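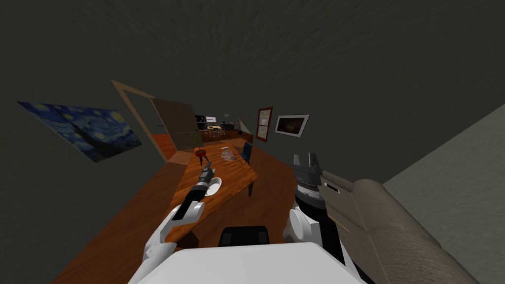
Surely the supper room came first, a reader wrote in after the March issue, and the hall was only built onto the front of it once there was money? It's a lovely question, and I have spent far more evenings on it than I meant to, with the minute books spread across the kitchen table and the tea going cold beside them. Last time I wrote, rather breezily, that the Bincombe Assembly Hall went up in one go and that the supper room was part of the original scheme. I'd now like to take a good half of that back.

What we do know for certain is that the Bincombe Literary and Social Society had been meeting for years before it had a roof of its own. It met in the room over the produce store, and in summer, when that room became unbearable, on the verandah of the Fedimside Hotel. The members were storekeepers and graziers for the most part, with a schoolmaster or two, and they liked a lecture followed by a good feed. If you read the early minutes you'll find more on the subject of cold mutton than on literature, and a long quarrel over who should pay for a broken tureen.

The land was bought from the hotel, and it was a narrower block than the one we know today. That's where our reader may well be on to something. The first plan in the Society's papers is a small thing in brown ink, showing a single room with 6 windows, a fireplace at one end and a door onto the back lane. There's no stage, no foyer and no street front to speak of. I had always taken it for a sketch somebody abandoned. But if you stand in the supper room and look at the lane wall, you'll find a bricked-up doorway in just the spot where the brown ink puts one, and the chimney breast is at the proper end as well.

So was it built first? The case against is the tender from Dabbas, the building firm from over at Gastlow, which describes "a hall, with supper room to the rear" as though both were still to come. Dabbas put up a good many halls, chapels and wool stores in the district, and you can generally tell their work by the brickwork above the windows, with that slightly flattened arch they were so fond of. The main hall has it all the way down both sides. The supper room has plain timber lintels, apart from one window nearest the kitchen, which has the arch. I've gone back and forth on that window until I was sick of the sight of it.

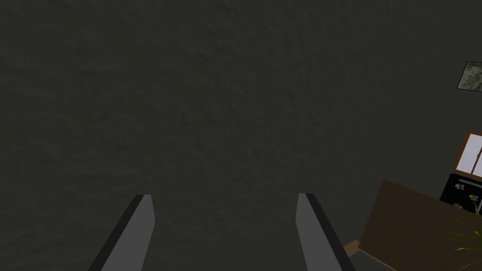 The minutes ought to settle the matter, and of course the volume we want most is in a sorry state. The river got into the basement of the bank where it was stored, and the pages covering the building work have stuck together in a block. A few near the back can be teased apart. On one of them is a payment for "making good the old room", followed by an order for new floorboards and a length of picture rail. I don't think anyone would call a room old if it had been finished the previous week – though a Society that could argue over a tureen for 5 meetings might be capable of anything.

My present feeling, and I put it no more strongly than that, is that the members built themselves a modest clubroom on the back of the block with whatever they had in hand. When the railway came through and the town picked up, they bought the strip in front, engaged Dabbas, and got the grand hall they'd wanted all along. The tender then makes reasonable sense if you suppose the old clubroom was to be pulled about so thoroughly that everyone thought of it as new. The arched window would be part of that work, put in when the kitchen was moved.

There's a second scrap of evidence that I'm very fond of, though it won't bear much weight. The Gastlow paper sent a man over for the opening ball, and his report goes on at tremendous length about the hall's ceiling, the lamps, the music and the colour of several gowns. Of the supper he writes only that the company "withdrew to the familiar apartment behind", where the tables had to be reset 6 times before everyone was fed. Familiar to whom, I wonder? He might have meant nothing by it beyond filling out his column. Still, it's an odd word for a room on its first night of use.

The ball, by the way, went until daylight. The band was from Gastlow too, and there was some bad feeling afterwards over the fare home. The Society had agreed to put the musicians on the early train, and the early train didn't run on a holiday, so they were given breakfast at the Fedimside and sent back in a wool dray. The bill for that breakfast survives in beautiful condition. It lists chops, eggs and 9 pots of tea.

If the clubroom theory is right, then the room where so many of us have stood buttering scones is the oldest part of the building, and the oldest meeting room still standing in Bincombe. It would also explain the step down between the hall and the supper room, which has been catching people carrying trays for generations. Two floors built at one time by a careful firm would surely have met. I'd be glad to hear from anyone with a background in old brickwork who'd like to come and have a look at the join, which is easiest to see from inside the broom cupboard.
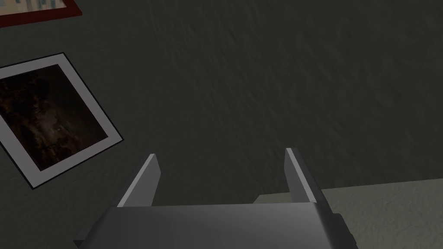
## Can you help?

We're particularly short of anything showing the back lane side before the kitchen was moved. Wedding albums are often good for this, as people used to slip out that way for some air, and so are school concert programs, which sometimes carried a little drawing of the building on the cover. Please don't send originals through the post. Bring them along to the reading room on Friday, any time after lunch, and we'll copy them while you wait and hand them straight back.

The damaged minute book isn't available to handle for the moment, but the brown ink plan has been copied at full size and you're very welcome to ask for it at the desk.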